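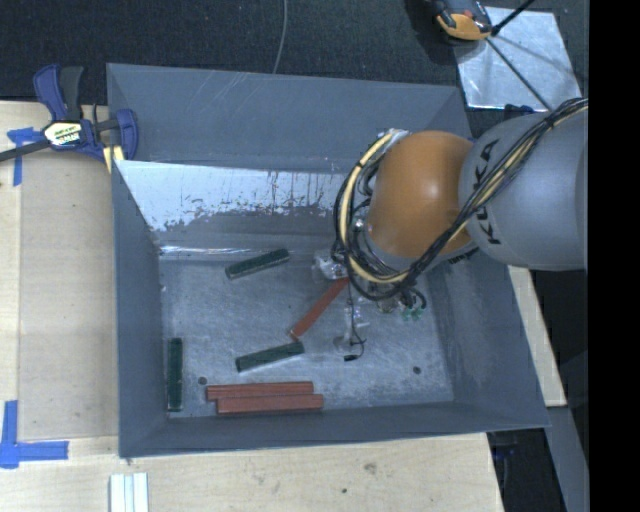 The trouble with a vacuum fault is that the robot is the last to know. Ours spent most of February picking up air with tremendous confidence.

The job is dull on purpose. Blocks in a bin, arm goes in, arm comes out with a block, block goes to the fixture. Red or green, it doesn't matter, they all weigh the same. We'd been running it as an endurance test for the Flores project, and the target was 794 cycles without anyone touching anything. I had picked that number out of a customer spreadsheet and have never met anyone who can explain it.

We got to 38.

At 38 the arm dipped, paused, rose, carried nothing across to the fixture, placed nothing with great care, and went back for more. It did this for the length of my lunch. The log was spotless. Every pick confirmed, every place confirmed, cycle time slightly better than usual, as you'd expect when you leave the heavy part behind.

Muireann Scanlon's first theory was the blocks. Her second theory was also the blocks. To be fair to her, one of the green ones likes to end up flat along the wall of the bin, and getting a cup onto it without clouting the metal is a miserable bit of path planning. We'd had words about that wall already. But the arm was missing blocks lying right out in the open, so I cleared the wall of all charges and went looking at the plumbing.

What I found, after two afternoons and a lot of soapy water, was a tube that had been rubbing on the underside of the cable bundle. The bundle loops around the wrist joint, and when I re-dressed it over the break I'd left the loop a bit generous. On most moves that's fine. On the reach into the back left corner it drops, leans on the tube and works away at it. Eventually there's a split you can't see unless you bend the tube, and you only bend the tube if you already suspect it.

So that was the leak, and the leak was mine. Why did the robot think it was holding something, though?

That took longer. The vacuum switch had a threshold, and the threshold had been lowered. Ivan Karpenko did it months ago, when the worn cups were giving us false drops, and he wrote it down in the Busico notebook, where we keep things so they'll never be found. With the threshold that low, a leaky line with nothing on the end of it read as a successful grip. Two small sensible fixes, made by two people who both meant well, and between them they'd built a mime.

Gert Kekana asked the question I'd been hoping to avoid, which was what happens if it half holds a block. The answer is that it carries it partway and lets go. Ours would land in the bin or on the bench. On the Flores line the path goes over a walkway. Gert didn't raise his voice, he just drew the walkway on the whiteboard and then drew a person on it, with a hat.

The person with the hat is still up there.

Changes since then:

- New tube, routed on the other side, with a sleeve where it passes the bundle
- Cable loop shortened by 200 mm, then let out a bit again when the wrist complained
- Threshold back where it started, and new cups, as we should have done originally
- The switch now has to read *empty* before each pick, or the cycle stops

The last one is the one I care about. A sensor that's only ever asked one question will get very good at saying yes.

I restarted the count this morning. Muireann has put money on the green block by the wall.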